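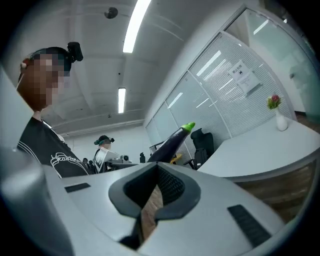 Budgeting for your first hand-held gripper kit

May 13, 2018

So you've got the go-ahead to buy. Great! Before you get quotes, spend an afternoon on the steps below.

1. Write down what you'll pick up. Real objects, with widths. Vegetables are a terrific test (cheap, slippery, no two the same shape) and they'll tell you how wide the jaws need to open.

2. Work out how many people will be collecting at once. Each one needs a gripper, a charger and a spot at a desk. We planned for two and had a third person standing around until January.

3. Price the small stuff separately. Our list from Grīnberga looked complete until Zewditu Workneh went through it line by line and found no spare grip pads. A pack of 23 was $274, and we've been through most of it already!

4. Put $300 aside for groceries and odds and ends. Produce goes soft, so buy it weekly.

5. Ask for a loaner. Prestia let us keep one for 30 days, and we changed our minds on jaw size by the second week.

6. Try it in your own office, with your own lights and your own chairs in the way. Have everyone hold the thing for a full session, then ask about their wrists.

Freight and tax go on the last line. Check whether the quote is in US dollars.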